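4.3 Fitting the mat under your Padska label printer

The printer weighs very little and hums a good deal. Left on a bare table it will travel, usually towards the edge with the longer drop. Fit the mat before you load a roll.

1. Unroll the mat and leave it overnight. Ignore the instruction on the sleeve to iron it.
2. Wipe the table with a dry cloth.
3. Lay the mat with the raised pattern facing up. 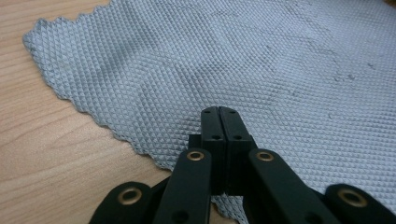 Fig. 7. Mat on the table, diamond pattern uppermost

4. Stand the printer on the mat with all four feet on the pattern and at least 30 mm to spare at the back for the cable.
5. Plug in and hold FEED until the light goes green. A Tatix test label will appear, 196 mm long and mostly blank. You may keep it.

Note: error 481 means the lid is open. It also means the lid is shut but the printer doesn't believe you. Open it, close it again with conviction, and go back to step 5.

CAUTION: do not trim the mat while the printer is standing on it. The Drisville service desk has replaced 13 mains leads this way and would like to stop.

Trimming to size

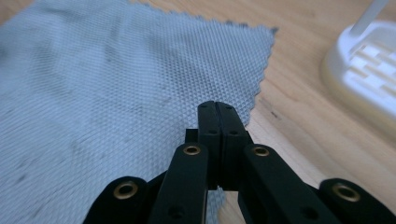 Page last changed: October, by Perihan Aydoğan

Pinking shears give an edge that is less inclined to fray. Straight scissors will do if you own no others — the printer has no opinion. Cut from the plain side and keep the offcuts for the Kocabaş paper tray, which rattles (see 4.6).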